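Last changed April 18, 2018. If your copy has no `notes` column in `boards.csv`, it is older than this and should be replaced.

# Kincaid Board Records

Measurements of solid wood boards kept in an unheated storage shed and then brought indoors. The records cover width, thickness, weight, and cup (how far the face bows across the grain). They were collected by Corinne Pruitt in the Kincaid shop to answer a plain question: how long should a board sit inside before it gets planed to final size?

There are 561 rows from 76 boards. Most of the boards are maple. The rest are cherry, white oak, and a small lot of ash that was added later.

## Files

| File | Contents |
|---|---|
| `boards.csv` | One row per board: species, cut, starting size, where it was stored |
| `readings.csv` | One row per reading: board ID, day number, width, thickness, weight, cup |
| `room.csv` | Temperature and relative humidity, morning and evening |
| `plot_width.py` | Draws width against day number for one board or one species |
| `LICENSE` | Terms for the data and the script |

All files are plain text with commas between fields and a header row. Empty fields mean the reading wasn't taken. Zero means zero.

## Columns in readings.csv

- `board_id` — two letters for the species and a number, such as `MA14` or `WO03`
- `day` — days since the board came indoors, starting at 0
- `width_mm` — measured at the pencil line, across the face
- `thick_mm` — measured at the same line, on the marked edge
- `weight_g` — whole board
- `cup_mm` — largest gap under a straightedge laid across the face
- `flag` — blank, `R` for a repeated reading, or `X` for one you should probably leave out

Species codes are `MA`, `CH`, `WO`, and `AS`. An early draft of the file used `HM` for hard maple. Those have all been changed to `MA`, but the old code still shows up in some of the notes.

## How the readings were taken

Each board got a pencil line across the face near the middle and a mark on one edge. Every width and thickness reading was taken at that line with the same caliper. Weight came from a bench scale that was checked against a steel weight before each session.

Cup was the hard one. The straightedge was laid on the concave side and feeler gauges were slid under it until one dragged. Two people doing this will get different answers, so all the cup readings were done by one person. They are still the least reliable numbers in the set.

Boards were stored flat on stickers with air on both faces, except for the ones marked `stacked` in `boards.csv`. Those sat directly on top of each other for the first 8 days by mistake. They dried unevenly and several cupped more than their neighbors. I left them in, because plenty of people store boards that way and may want to see what happens.

End grain was sealed with wax on every board longer than the scale table. Shorter pieces were left bare. The `ends` column says which is which.

## Cut and grain

The `cut` column is `flat`, `rift`, `quarter`, or `mixed`. It was judged by eye from the end of the board. A board went down as `mixed` when straight lines on one part of the face gave way to wide or swirling figure on another. These are common in the maple lot and they do not behave like either neighbor. If you are comparing cuts, filter them out first and look at them separately.

Knots are recorded in `knots` as `none`, `small`, or `large`. Their position isn't recorded. A small knot near the pencil line may have affected the width reading, but I haven't tried to correct for it.

## Room conditions

The room was kept near what a heated house would have in winter, with a portable humidifier on the far side from the rack. Readings in `room.csv` come from one hygrometer hung at the height of the middle shelf. It was swapped once, in August, when the first one stopped agreeing with itself. The two were run side by side before the change and the second read slightly higher. No correction has been applied.

There is a gap in the room data where the batteries died. Board readings continued through it.

## Using the script

You need Python 3 and matplotlib.

```
python plot_width.py --board MA14
python plot_width.py --species CH --skip-flagged
```

The first command draws one line. The second draws one line for each cherry board and drops the readings marked `X`. Plots are saved to the current folder and will overwrite an older plot with the same name.

## Known problems

- `WO07` was dropped and lost a corner. Its weights before and after can't be compared.
- The ash boards have fewer readings than the others and all came from one seller. Don't read much into them.
- More than 25 readings are flagged `R`. Both the first and the repeated value are kept, in that order.
- Starting moisture wasn't metered. Weight is the only guide to how much water a board lost.
- Board lengths in `boards.csv` were taken with a tape and are good to the nearest few millimeters.

## Terms

Use the data for anything you like, including teaching and paid work. Please name the source as "Kincaid Board Records" and say which version you used. The script is under the same terms.

Corrections are welcome, especially from anyone who has kept similar records on maple. Send the board ID and the day number along with what looks wrong — a row number alone won't help, as the rows get sorted again with each release.

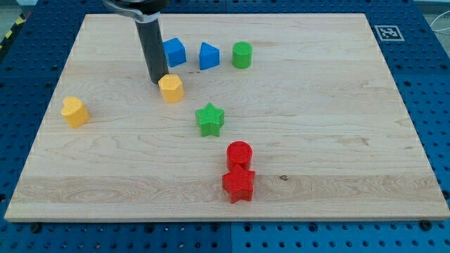

*Maple board, mostly straight grain with a band of swirling figure and a small dark knot.*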